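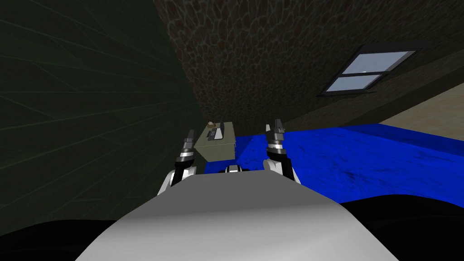

Both arms up, table ahead, planner refusing to budge

Cemley Community > Robot software > Motion planning and perception

Planner says start state is in collision, but only once the depth camera is on

posted by wobblyjoint, 31 March 2020

Hi all, long-time reader, hardly ever post. I've been going around in circles on this one for most of a week and my tea consumption is getting silly, so I'm hoping someone recognises the behaviour.

I've got a two-armed Nesmont model running in Sinaga, with Cirnodus doing the planning. The job is about as basic as it gets: start with both arms raised, bring the left gripper down to a pre-grasp pose over the small tan box at the back of the table, stop. No grasping yet, I'm not that brave. The colours and textures on the walls and floor get shuffled on every reset (this one gave me a very blue floor and a cobblestone wall, which I've grown fond of) but the geometry of the room stays put.

With the depth camera off and the table added by hand as a box, it plans beautifully, every single time. As soon as I turn the camera on and let Cirnodus build its own occupancy map, I get this:

start state invalid: left_finger_outer in contact with map

And that's with the arms sitting up in free air! There's nothing near the fingers. I dumped the map while the arms were parked and there were 1,742 occupied cells hanging in space near the grippers and along the top of the torso, where there's nothing but robot. So I'm pretty sure it's seeing itself and calling itself furniture.

Things I've tried:

Turning on the self filter. Helped a bit with the upper arms, did nothing that I could see for the torso.

Cranking the filter padding right up. This gets rid of nearly all of the junk, hooray, but then when the hand comes near the table, the tabletop gets eaten as well and the planner is happy to drive the fingers straight through it. Not hooray.

Clearing the map before every plan. Works if I plan straight away. Leave it for a bit and the cells come back. If I've just moved the arms they come back in a sort of smear behind the grippers.

Swapping planners inside Cirnodus. No change, which I guess makes sense if the start state is already bad.

My filter settings are the stock ones apart from the padding. The camera is on the head looking forward and down, so it always has a good chunk of the torso in view. Is there a setting I'm missing, or is this just what everybody puts up with?

gumleaf_dev

Just switch off the occupancy map and put the table in as a box. You already said that works. We ran a demo that way for months and it was fine. If the table never moves, why bother looking at it?

You can add the laptop thing on top as another box while you're there.

 wobblyjoint: Thanks, and yes, that's my fallback! But the next stage is stuff being left on the table in random spots, so I'll need the camera sooner or later. I'd like to get it sorted while the scene is still simple.

 gumleaf_dev: fair enough. ignore me then

backlash_and_tea

Oh, I know this one, I lost a good part of January to it. I think you've got two separate problems that look like one problem, and the padding is hiding both of them.

First one, the torso. The Cirnodus self filter only knows about collision geometry. The camera in Sinaga renders the visual geometry. If those two don't match, whatever pokes out past the collision shape is going to survive the filter and land in your map as an obstacle. On the Nesmont model I was using, the big grey torso cover was a lovely smooth visual mesh and the collision shape underneath was a plain upright box that was a fair bit smaller. Have a look at your own picture: that curved grey surface is taking up a big piece of the view, and if the box inside it is too small then every pixel on the outside of the curve is an "obstacle". The same goes for whatever that little black and white part is between the arms, just over the top of the torso. Little bits like that often get a visual mesh and no collision shape at all, so the filter has never heard of them.

To check, turn off the visuals in the Sinaga viewer and turn on the collision shapes, then look at the robot from the head camera. If it looks skinny, there's your answer. I wrapped the torso in a convex hull of the visual mesh and that was it, gone. You'll probably have to add a few pairs to the allowed collisions list afterwards, since the fatter torso may now touch the shoulders all the time. Do that before you panic about the new error messages. (I panicked.)

Second one, the smear. That's timing. When a depth frame comes in, the filter has to work out where the arm was when that frame was rendered. By default it asks for the latest joint positions it's got. If the depth frame takes a while to get through the pipeline, the arm has moved on by then, so the filter cuts a nice clean hole where the arm is now and leaves the pixels from where it used to be. Hence a ghost trailing the gripper.

How late are your frames? Print the stamp on the depth message against the stamp on the joint message it gets paired with. Mine were about 200 ms apart, and at a decent joint speed that's plenty to leave a whole finger behind. In the Cirnodus perception config look for these:

filter_time_source: latest
change it to
filter_time_source: frame_stamp

and make the joint buffer long enough to reach back that far, or it'll drop frames with a complaint about looking too far into the past:

joint_buffer_ms: 600

Make sure the perception node is on sim time too. If it's on wall clock while everything else follows the simulator, the stamps will never line up and you'll get either no map or a nonsense one. Ask me how I know.

After both of those, bring the padding back down. I run 3 cm on the arms and hands and a bit more on the torso, where it can't eat anything you care about. You can set it per link, it's just buried in the docs under "link overrides" and easy to miss.

One more thing while you're in there. Don't clear the whole map before every plan if you can help it. With the arms up like that the camera's got a gap to see the table through, but once the left one comes down it'll be covering part of the table, and if you've just wiped the map the planner thinks the hidden part is free space. Clear it once after reset, when the view's good, and then leave it be. If unknown cells count as free in your setup (they do out of the box) this one bites hard.

 wobblyjoint: This is brilliant, thank you so much! Checked the collision view over lunch and you're dead right, it's a box in there, and nowhere near the outside of the cover. The small part in the middle has no collision shape whatsoever. Will try the hull tonight.

 backlash_and_tea: good luck! keep the old file handy, the first hull I made was inside out and I have no idea how

 wobblyjoint: Update. Hull's in, torso cells are gone, even with the padding back at stock. Had to allow torso against both shoulders, as predicted. Changed the time source as well and the smear is miles better when I move slowly, but I still get a few strays off the tips of the fingers when they're opening or closing. The stamps look sensible now.

shaderporridge

Jumping in on the stray finger cells because I don't think those are timing. Depth pixels right on an edge can come out as a blend between the near thing and the far thing, so you get points floating partway between the fingertip and the wall behind. Sinaga does this if you've got smoothing turned on for the depth camera. It makes the colour image prettier and the depth image worse. Turn it off for depth only, there's a separate toggle under the sensor.

If you want to keep the smoothing to make it a bit more like a real sensor, run an edge filter ahead of the self filter and throw away any pixel whose neighbours jump by more than you'd expect. You lose a thin rim off the table too but at your cell size I doubt you'd see it.

Not sure why it's only when the fingers are moving, to be fair. Do the finger joints publish at the same rate as the arm joints? On some versions of the model the gripper has its own driver, and it's a lot slower. If it is slower, the frame_stamp lookup will be using old finger positions even though the arm ones are spot on.

 backlash_and_tea: ooh, I'd forgotten about the gripper driver. Yes, check that first.

 wobblyjoint: Gripper is on its own topic and it's much slower than the arms. Bumped it up to match, strays mostly gone. Turned off the depth smoothing too and now I can't find any. Planned down to the box from the raised pose with the camera on and it went first go! Marking the long answer as accepted but both of you fixed it really. I'll post my link overrides once I've tidied up the file, it's a disgrace at the moment.

 kelpie_kinematics: Same problem on the same model, would love to see those overrides even if they're a mess.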